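The Long Ninth Mile

Why a small town keeps asking its teenagers to run until they fall over, and what the pastor has to say about it

By Tiziana Ferri

7/3/19

The first thing you are told when you move to Skestow is where to park on Celville weekend. The second is who fainted last year.

Every September the cross-country teams of Skestow and Celville run against each other on the old quarry road between the two towns, seventeen kilometers of gravel with a hill in it that the locals call Flakmont. High school runners elsewhere race five kilometers and are considered hardy. Our kids do more than three times that, uphill for a good part of it, in what is usually still summer. The winning school gets a shovel. I have seen the shovel. It is a regular shovel.

I went to my first Celville weekend expecting a bake sale with some running attached. There was a bake sale. There was also a prayer, delivered over a public address system built for cattle auctions, asking that the young people be given strength to go beyond what their bodies could bear. I wrote that down on the back of a parking stub and have been thinking about it ever since. Why beyond? What was wrong with up to?

Cinzia Lombardi coached the Skestow girls for three seasons and quit last fall. She is a compact, cheerful woman who still runs most mornings and who answers questions about the race in the tone other people use for a former brother-in-law.

"I loved it," she told me. "I'd probably love it if you took me back there tomorrow. That's the part I don't trust."

Her last race ended with a junior named only in the incident report, and I'll leave it that way, sitting in a ditch a mile short of the finish and insisting she was fine. She couldn't say what town she was in. Two parents were shouting at her to get up. One of them was hers. Lombardi sat down in the ditch too and stayed there until the ambulance came, and for this she received four letters, all of them signed, one of them on church stationery.

The church's position

I should be fair to the church. Pastor Sorrentino, who gives the prayer, has run the race himself and has the knees to prove it. He served me iced coffee in the parish hall and let me read him his own words off the parking stub.

He winced a bit. Then he said that suffering you choose is different from suffering that lands on you, and that a kid who learns to keep going on Flakmont will know how to keep going when the real thing shows up. He has buried a lot of people in this town. He has seen who keeps going. I found this more persuasive than I wanted to, and had a second coffee to cover it.

Still, I asked him how much of the choosing is done by the sixteen-year-old. Both schools together have 282 students, and the race wants a full team of each. If you can jog across a parking lot without stopping to read your phone, you will be spoken to. You will be spoken to at the hardware store, and again at the dentist.

"They can say no," said Sorrentino.

"Do they?"

He looked at the ceiling fan for a while. He thought there had been a boy in the nineties. 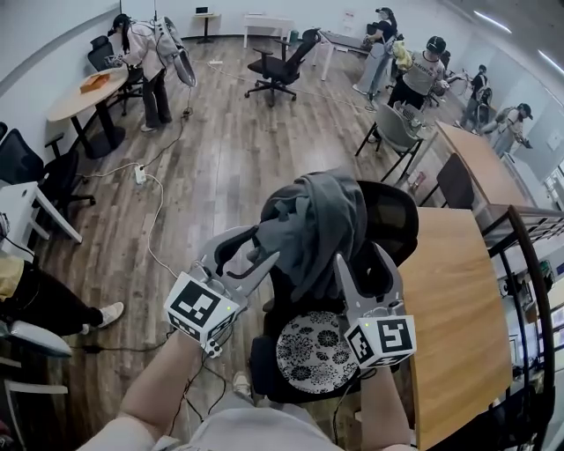

What a shovel costs

There is money in it, naturally, in the way there is money in anything that fills a field with trucks. Almost 800 people came last year to towns that don't have a motel between them. The booster club clears enough to keep both track programs alive, and that includes the sensible spring season, where the distances are normal and the parents mostly sit down. Kill the race and you may well kill the rest. I heard this from everybody, including the people who'd like to kill the race.

Lombardi's proposal is modest. Cut the course to eight kilometers, skip the hill, put water at every turn, and let an official pull any runner who can't say the name of the town. She took it to both school boards this spring. Celville wanted to know whether the shorter race would still count for the shovel. Skestow tabled it and moved on to the gymnasium roof.

So it will be run again this fall, the full distance, with one change. The prayer has been revised. Sorrentino read me the new version over the phone, sounding a little shy about it. It asks that the runners be given strength, and that the adults be given some sense.

I told him I liked it. I also asked whether he'd consider reading it before the parents started drinking, and he said he would look at the schedule.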